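Tavness Tenants and Residents Forum
Board: Building Services
Topic: Revised schedule for shared laundry rooms
Started September 2026

Chak-lun Liao
Forum Moderator
The management office at Kurkel Court has issued a revised schedule for the laundry rooms. Residents may now reserve a machine for a period of two hours, and no household may hold more than 3 reservations in one week. Reservations are to be made on the sheet posted outside each room. Comments on the schedule are welcome in this thread and will be forwarded to the office.

rajan_east_4
I wish to record my objection to the weekly limit. A household of five cannot be treated in the same manner as a household of one. The previous schedule, in effect since April, had no limit, and I am not aware of any complaint made against it in the east building.

Northstair
With respect to the previous post, complaints were made. I submitted two in writing. On several evenings every machine was reserved under the same apartment number. The limit is reasonable and should remain.

rajan_east_4
Complaints concerning one apartment should be addressed to that apartment. They do not justify a rule for all residents.

M. Trasent Row
Could the office clarify whether the dryers are included? The notice refers to "machines" throughout. A washer and a dryer used one after the other would take up two of the three reservations, which cannot have been intended.

Chak-lun Liao
Forum Moderator
The office has confirmed that the limit applies to washers only. Dryers remain available without reservation. The notice will be corrected.

Northstair
Thank you. I would also ask that the notice address items left behind. Clothing left in a washer past the reserved time should be moved to the shelf by the next user without penalty.

quietfloor
I do not agree that residents should handle one another's clothing. A waiting period of 15 minutes, followed by a call to the office, would be more suitable.

Northstair
The office closes before most residents return from work. A call would serve no purpose.

M. Trasent Row
The old rules allowed items to be moved after ten minutes. I would support keeping that provision, and I request that it be printed on the sheet itself. Cushions and small covers should also be permitted in the standard washers, as they were before.
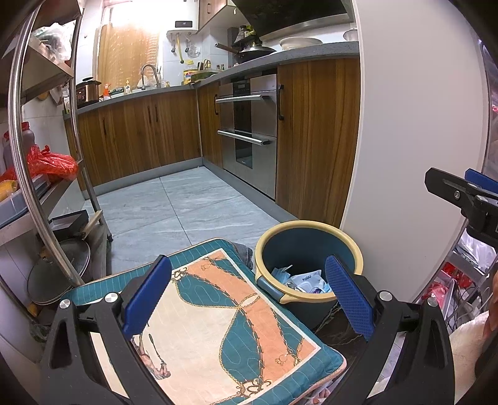 The larger washer in the west building should be kept for blankets and rugs, and I ask that the office state this in the corrected notice.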